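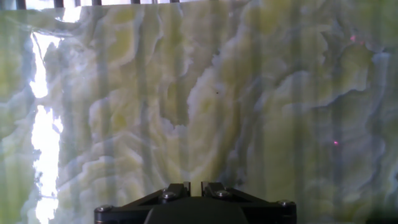 Clallden Robotics Workshop
Thread, Fri 17 September

1/ Evening all. A few of you asked what I do all day at the Clallden workshop now that Aramau has properly started, so I've made a cup of tea and I'm going to try to answer in one go (you know me, it won't be one go).

2/ The short version is that I drive a robot arm by hand, over and over, doing the same small job, and every go is saved so a model can learn the job from it. One go is an episode. We want 1500 of them for the first training run and we've got 723 in the bank. Nearly halfway!

3/ This month's job is the C-clamp. Reach down, take hold near the top, lift it, turn it a little, lay it back on the mat. I picked it because it's an awkward shape, heavy down one side, with a long screw and a handle that would love to catch on something. A block would've been much kinder to me.

4/ The bit that took me longest to learn is going slowly without stopping. If I hover while I make up my mind, the hover goes into the recording along with everything else, and the model will quite happily learn to dither. Our first 40 were full of it. I watched them back with my hand over my face.

5/ So now I do all my thinking before I start. I look at the clamp, choose the spot, say it out loud (yes, really) and then go. On a good morning it feels a bit like icing a cake.
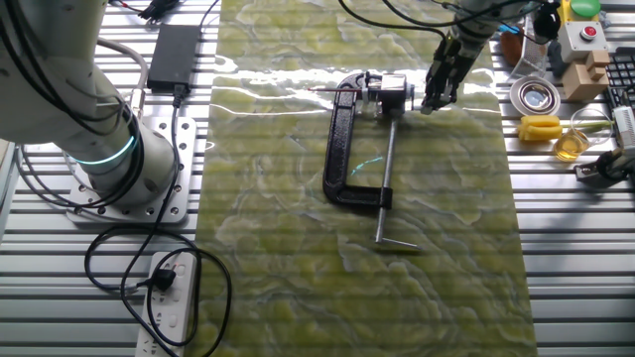 6/ The approach matters more than the grab, I've decided. Coming down beside that silver block on the clamp you want the fingers already lined up, as fixing it at the last second makes a funny little sideways wiggle. One wiggle is fine. A hundred of them and you've taught a wiggle.

7/ Somebody asked last time why we don't clear the bench. The clamp gets the mat, and everything else lives along the right-hand side -- the beaker with the yellow stuff in it, the little metal dish, the box with the big green button. I like having them there. A model that has only ever seen a bare bench gets a nasty surprise the first time a person leaves something out, and people always leave something out.

8/ We do shift the clamp between episodes, though. A few centimetres, a bit of a turn, sometimes further up the mat. It was in April that we learned this properly, when 400 episodes had it in very nearly the same place and the model just reached for that place whether the clamp was there or not. I was so cross, and mostly with myself.

9/ The mat is my favourite thing on the bench and also my biggest nuisance. All that green and white marbling, and shiny with it. The glare moves as you move, and from the wrist view the pattern can fill up nearly the whole picture. We talked about swapping it for plain grey and I argued for keeping it. We'll see if I regret that! 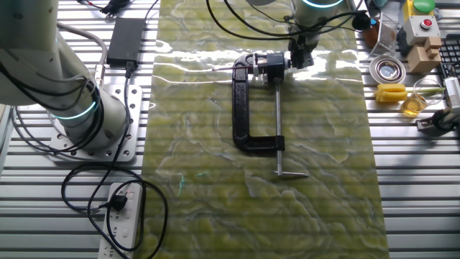 3 min read

10/ A grip up at the top right end of the clamp, next to the swivel pad, is the one I go for most. The sister group over at Todthorpe prefer the middle of the curve and we've had some very friendly arguments by email. I suspect a mixture is best, so from Monday I'll be doing a share of theirs too.

11/ Labelling happens in Koubek, our own bit of software, which is plain as porridge but quick. Each episode gets a pass, a fail or a "hmm". The fails stay in, clearly marked. I used to delete them out of embarrassment and I'm sorry now, there were some lovely recoveries in there.

12/ If you're starting something similar at home or at a uni, my one plea is to write down what changed and when. New light bulb, mat nudged, different person driving, all of it. I keep a paper notebook by the keyboard and it's been worth more to me than any dashboard.

13/ Right, tea's gone cold. I'll put up the next batch once we've a few more grips in it, and I'm happy to answer questions in the replies -- slowly, as I'm off to my sister's for the weekend and the reception out there is dreadful.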